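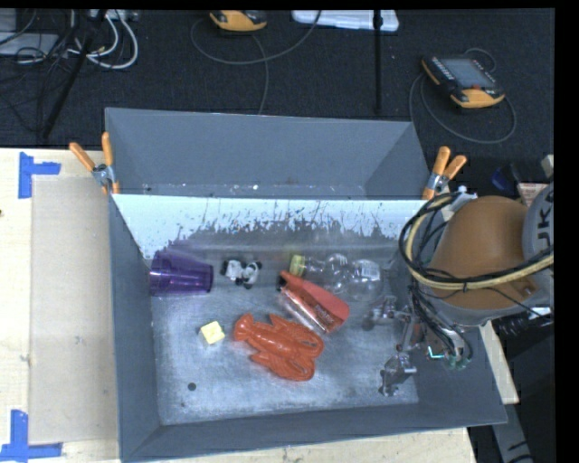

The grey bin on the table, front compartment, with the cup, bottles and toys.

Atton workroom meeting, Saturday, 10.30

Present: Riku Tsuchiya (chair), Brennan, Prurel

1. Last minutes
Agreed with one correction. The shelf labels came to 30, not 20.

2. Grey bin
The white face on the divider is flaking and the lower part has worn to grey along a ragged edge. The floor of the front compartment is scratched but sound. Brennan would sand the divider and repaint it. Prurel would sooner have a new bin from Drelteck, item 311 on their list. Agreed to ask for a price first.
Action: Prurel

3. Contents
Purple cup, clear bottle with the yellow-green cap, red container, lobster, black-and-white animal and pale yellow block all to stay in the front compartment. Rear compartment to be kept empty - no tools or paperwork in there please.

4. Cleaning
Bin to be wiped out on the first working day of the month. Cloths are in the tall cupboard. Allow around 20 minutes.
Action: Brennan

5. Any other business
Key to the side door still missing. Riku to ask at the front desk.

Closed 11.15. Next meeting in May, same room.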